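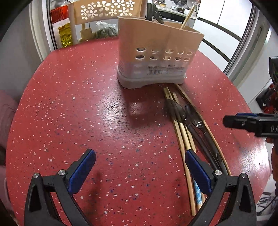
Sorting the chopsticks

I put off the utensil holder for most of April. It's the kind of job that takes less time than thinking about it, but the holder sits on the round red table and we eat around it, so I stopped seeing it. On Sunday I took most of the things out and laid them down next to it.

Most of what we own turns out to be plain wooden chopsticks. They came from different packs over the years and they don't all match in length, so setting the table means holding them up against each other until two agree. I kept 7 pairs and put the rest in a bag for the garden, where they will hold up the pea seedlings.

The long black-handled things stay in the holder. They get used every day and they don't fit in the drawer anyway.

I like the holder more than I expected to when I bought it. It's plastic, with holes through the front, so air gets to whatever is standing in it. I wash it with dish soap and a bottle brush – the bottom corners are the part that gets slimy – and leave it upside down on the rack overnight. I looked at a steel one from Stanau before this and decided it was too heavy to move every time I wipe the table.

Spoons were the harder decision. The smoky see-through ones are light and the kids like them for soup, but they scratch if they go in with the forks. For now they go back with the chopsticks, bowls up.
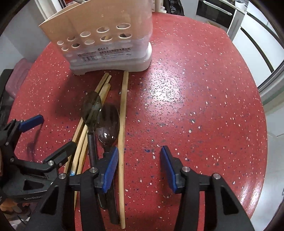
Rosalía Olmedo wrote to me that she gave up on sorting wooden chopsticks years ago and just boils the lot, dries them on a towel and throws out any that have gone rough at the tips. She keeps hers in a drawer, lying flat, and says they last longer that way.

I may try the drawer. First I have to empty it, and that's where the takeout menus are.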